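**Moving Out of Kozma Street**

So my aunt left me the flat – all of it, and everything in it, which she'd have called a gift. Jenő Somogyi from the third floor came down to help, and by four in the afternoon we'd agreed on one thing: nothing goes in the van until I've decided about the deer.
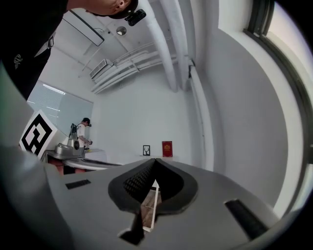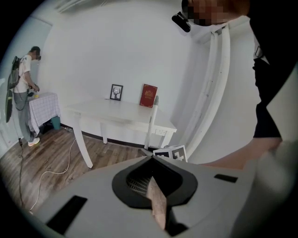
I hated that deer as a kid! She told me it was called Plolel and that it knew 56 secrets, one of them mine. I was eight, I'd broken a cup, and I slept with a pillow over my head for all of November.

"Charity shop," said Jenő.

"She'd haunt me."

"Then take it."

"Then *it* would haunt me."

He went off to make tea (he'd found the kettle, bless him) and I sat down on the floor with the red book, the one with the gold on the cover that I was never allowed to touch. I'd always figured it was poetry. It was her accounts. Fifteen years of bus fares and butter, and on the last page, in pencil, "cup, blue, 1,427 forints – he thinks I don't know."

I laughed so hard that Jenő came back without the tea.

"Well?" he said.

"The deer's coming with me," I said, and went to look for some newspaper to wrap it in.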